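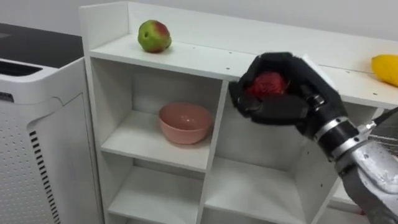
Procuram-se visitantes para dia aberto – paciência obrigatória

A Brandesier abre as portas do laboratório a 30 de julho de 2026 e precisa de gente que nunca tenha trabalhado com robôs. Engenheiros também podem vir, mas ficam na fila de trás e só falam no fim.

O que se pede: assistir a uma demonstração de arrumação de fruta, dar instruções em voz alta (em português corrente, com as hesitações do costume) e preencher um questionário que já foi mais comprido. Quem disser "põe isso ali" e apontar vagamente para a estante está a fazer exatamente o que queremos. A maçã cai de vez em quando. Pede-se que não aplaudam, o operador é sensível.

Temos 68 lugares, divididos por turnos de manhã e de tarde. Cada sessão dura cerca de 400 segundos no papel e uma hora na vida real, contando com a apresentação de Zineb El-Sayed, responsável pela visita, que prometeu cortar diapositivos. Prometeu o mesmo no ano passado.

Condições: maiores de 18 anos, calçado fechado, telemóvel em silêncio. Não é preciso currículo nem carta de motivação – gostar de fruta chega. Crianças, só na sessão da Mavero, em julho, com inscrição própria.

Oferecemos café, um vale para a cantina e o reembolso do bilhete de autocarro, mediante apresentação do dito. Estacionamento não há. O parque da Trirnel, ao lado, tem cancela automática e não perdoa.

Inscrições na receção do edifício Visser ou pelo formulário desta página. Indique o turno preferido e um segundo turno, para quando o preferido já estiver cheio.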